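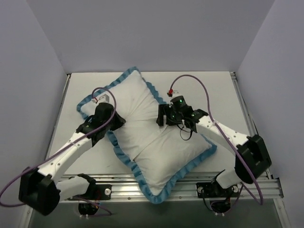

Maltudbridge, 7th February

I have spent most of this winter teaching a computer to have opinions about pillows. The pillow with the blue ruffle is the one it likes least, and I have come round to its point of view.

Some background for anyone who came over from the sourdough posts. Kadri Lūse and I work on a method for getting two arms to handle soft things together. The project is called Makum. The usual way to do this is to have a person drive both arms through the job many times, then train a policy to copy them. That works nicely for mugs. A mug is the same mug every morning. A pillow remembers what you did to it, and holds it against you.

What we wanted to know was whether the policy would do better if it had to guess, before moving, where the fabric would give and where it would bunch up. So there's a small extra network bolted on the side. It looks at the camera view and the two planned grip points and predicts what the cloth between them will look like a moment later. If the guess is bad, the policy is punished a little in training. At run time the guessing network isn't even switched on. All it leaves behind is better habits, like a strict piano teacher.

We recorded 486 demonstrations. I drove a good share of them and I would like it noted that my wrists have filed a complaint. The task is dull to describe: the pillow starts at some random angle, the arms take hold, turn it square to the table and smooth it flat. Any human child can do this and will refuse to.

The result, then. We tested on 17 pillows and cushions, 14 of which the policy had seen in training in some form. With the plain copying method, those 14 mostly went fine and the unseen ones mostly didn't. With the guessing network added, the seen ones went about as well as before (Kadri says "no worse," in the tone of someone who had hoped for more) and the unseen ones got clearly better. All except the ruffle.

The ruffle is a real problem and I've come to find it interesting, in the way you find a toothache interesting. A plain pillow has an edge. The policy looks for that edge, places the grippers a sensible distance inside it, and closes on enough fabric to pull. A ruffle gives it a whole wavy strip that looks like edge, and pulling on that strip moves the strip. The body of the pillow stays put and thinks its own thoughts. Our fix for now is to have the grippers go further in, onto the white part, which helps with the pulling and makes the smoothing worse. You win a grip and you gain a crease across the middle.

The other thing that went wrong is embarrassing. For 2 days I was convinced the guessing network had learned something deep about how stuffing shifts, since its predictions were so good on one batch. Then Marisa Fabbri asked whether we had split the data by pillow or by recording. We had split it by recording. So the network was being tested on pillows it had already met, from a slightly different angle. I redid the split, the lovely numbers became ordinary numbers, and I bought Marisa a coffee. Everything I wrote about results a few paragraphs up is from after the coffee.

Where the method seems to earn its keep is in recovery. When a grip lands badly, the plain policy carries on as if it had gone well, like me at parties. The trained-with-guesses one tends to let go and try again a little further along. We never asked for that, and the demonstrations contain very few second tries. Kadri thinks it's because bad grips make for odd predictions, so the policy learned to tell the two apart. I think she's right but we haven't run the test that would show it. That's next, along with more trimmed pillows. Broduda, the shop by the bridge, has a shelf of them with tassels – I've been avoiding eye contact.

If you have worked with ruffles, lace, fringe or anything else sewn onto a cushion out of spite, my email is in the sidebar. The write-up will go on the Makum page once Kadri has finished taking the adjectives out of it.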